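I've become a complete bore about cold-water washing, and I'm not sorry! For most of my life I ran everything on warm because my mother did, and she did it because hers boiled sheets on a stove. Then Abena Amegashie, who lives upstairs from me in Grosel, talked me into a month of cold loads. That was September. I haven't touched the dial since.
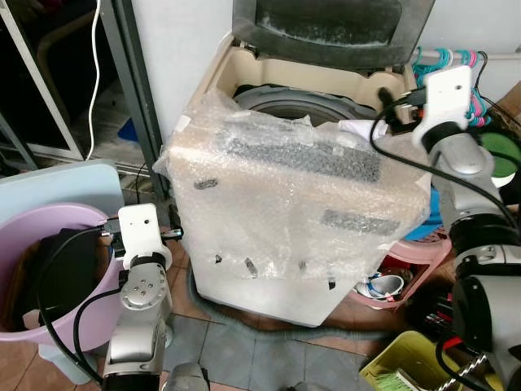

What won me over first was color. My good red shirt has stayed red, and the towels stopped turning that sad pink. Detergents have changed so much since our grandparents' day — the enzymes in many of them do their work without a hot bath — and yet the old habit hangs on. I'd love to see it go, in Grosel and in every apartment block in Trendumton too.

Then there's the power bill. Heating the water can take more energy than turning the drum, and I've kept a notebook (of course I have). I'm up to 22 cold loads now, and the only failure was a dish towel soaked in bacon grease. I washed that one again on warm and felt fine about it. Freya Bunting says I'm a fair-weather preacher, and maybe so, but a rule with one greasy exception is still a pretty wonderful rule.

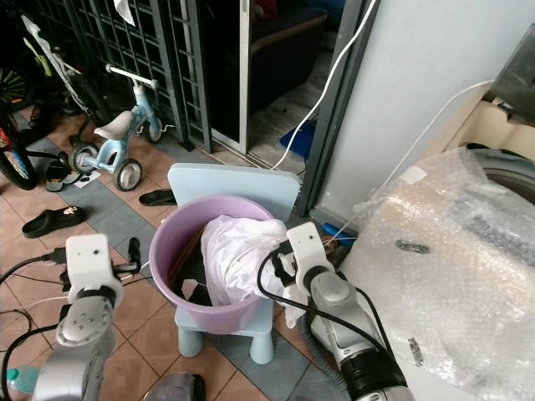 Do you need a special detergent for cold water?

Most ordinary liquid ones will do the job. Powder can be slow to dissolve, so stir it into a cup of warm water first if it leaves specks on dark clothes. Try it on Wednesday's socks and see what you think.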